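Moroz Contact Forms – Your Questions Answered

Hello, and thank you for giving our little form plugin a try! Deepika and I have gathered up the things people write in about most often, so do have a read before you send us a message. 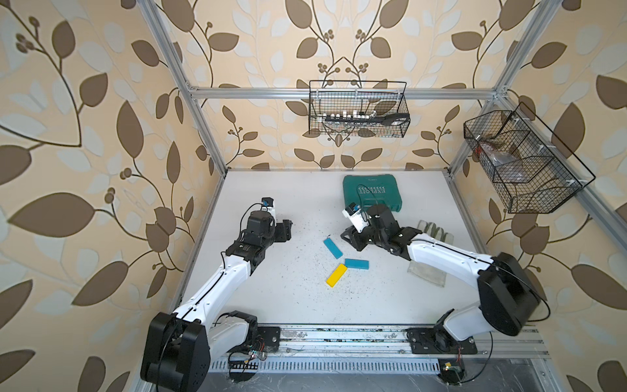

Will Moroz work with my theme?

Very probably, yes. It borrows its fonts and colours from whatever theme you have, so a new form should look at home straight away. The one we do get letters about is Skostau, which puts its own borders on every text box – tick "Plain fields" under Appearance and they'll go.

I filled in my own form and no email came. What now?

Have a look in your spam folder first, and then in the Entries screen. If your message is listed under Entries, the form did its job and the trouble is with your host's mail. Most people get round it by adding an SMTP plugin and sending from an address at their own domain.

Is there a limit on entries?

The free version keeps the latest 425 and then starts letting go of the oldest ones. You can export them to a spreadsheet whenever you like, and the paid version (we call it Soritz) keeps everything until you delete it yourself.

Can people attach files?

They can with Soritz, up to 20 MB each, though your host may have a lower limit of its own.

Can I use it in my own language?

I do hope so! Annapurna Fernandes looks after the translations and would love to hear from you if yours is missing or reads a bit oddly in places.

Does it put cookies on my visitors' computers?

No, none at all, unless you switch on "Remember my details" – it's off to begin with.

Last updated October 25, 2019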